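Bikmont Community Workshop
Spring Walkthrough: Checklist and Comments
Inspected by: Irja Heinonen
Walked with: Joni Manninen
Period: May

Items are marked OK, Fix, or Watch. Fix means before the next open evening. Watch means look at it again at the fall walkthrough. Comments are by Irja unless initialed JM.

1. Exits and walkways

Front door opens fully, closer works: OK
Back door opens without a key from inside: OK
Exit signs lit, both doors: Fix
The back sign goes dark when the test button is held. Needs a battery. The front one is fine.
Main aisle clear to the tape line: Fix
Lumber offcuts are creeping over the tape again beside the miter saw. We moved them to the rack, but the rack is nearly full. Anything short enough to fit in the scrap bin should go in the scrap bin.
Stair to the loft, handrail tight: Watch
Slight play at the top bracket. Screws are snug. I think the wood behind them is getting soft.
JM: I can put a longer screw in and see if it bites.

2. Fire extinguishers and alarms

Extinguisher by front door, gauge in green, tag current: OK
Extinguisher by finishing room, gauge in green, tag current: Fix
Gauge is good, tag has expired. Terley does the service for the whole building, so ask them to take this one on the same trip.
Smoke alarms sound when tested: OK
Oily rag can has lid and is emptied: Fix
The lid was off when we came in. The can was half full. Rags soaked in oil finish can heat up by themselves, and the lid has to go back on every time. I have taped a note to the wall at eye level.

3. Electrical

Panel door clear for three feet: OK
Breakers labeled: Watch
Seven of the labels are in pencil and hard to read. The one that says "Joni's bench" should say what it feeds.
JM: It feeds the two outlets on the north wall and the radio.
Extension cords, no cuts or taped splices: Fix
One orange cord has tape near the plug. Cut the end off and throw the whole cord out so it doesn't come back from the trash.
GFCI outlets trip and reset: OK
The one by the sink is stiff. It did trip on the first press.

4. Gloves and hand protection

The glove drawer has been a mess since winter, so we emptied it and sorted everything by pair. Leather, cut-resistant, and disposable are now in separate trays. Cloth gloves with holes at the fingertips were thrown away. Single gloves with no mate were thrown away too, including a good left one, sorry to whoever was saving it.
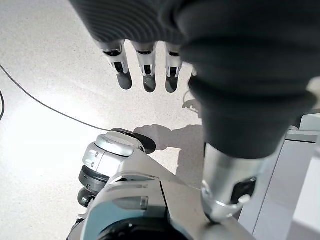
No gloves at the drill press, lathe, or table saw. This rule is on the wall in two places and I still saw it broken in April. Gloves are for carrying sheet metal, handling rough stock, and stripping paint. Take them off before you turn on anything that spins.

Leather gloves, at least six pairs in usable shape: OK
Disposable gloves in medium and large: Fix
Large is out. A box of 50 went in under a month. Please use them for finishing and solvents only.
Chemical gloves at the parts washer: Watch
Cuffs are starting to crack. Good through summer if they are rinsed and hung up.

5. Machines

Table saw, guard and riving knife fitted: OK
Table saw, stop paddle works: OK
Band saw, blade guard adjusts and holds: Fix
The guard slips down slowly. The knob is stripped. Order from Turunen, part 466. Red tag is on until it is replaced.
Drill press, chuck key not left in chuck: OK
Bench grinder, tool rest gap: Fix
Too wide on the left wheel. Joni reset it while we were there and we spun it up with the shield down. Changed to OK.
Dust collector, bag seated: Watch
Some dust on the floor behind it.

6. First aid

Kit stocked against the list in the lid: Fix
Short on large bandages and eye wash. The burn gel is out of date.
Emergency numbers posted by the phone: OK
Incident book has a pen: Fix
It does now.

7. Follow-up

Joni has the handrail, the breaker labels, and the exit sign battery. I will place the Turunen order and call Terley about the extinguisher tag. The Pleltlow storage shed was locked and nobody on the walk had a key, so it gets its own visit. Leave the key in the office box.

Walkthrough ended at 1330. Band saw stays tagged out.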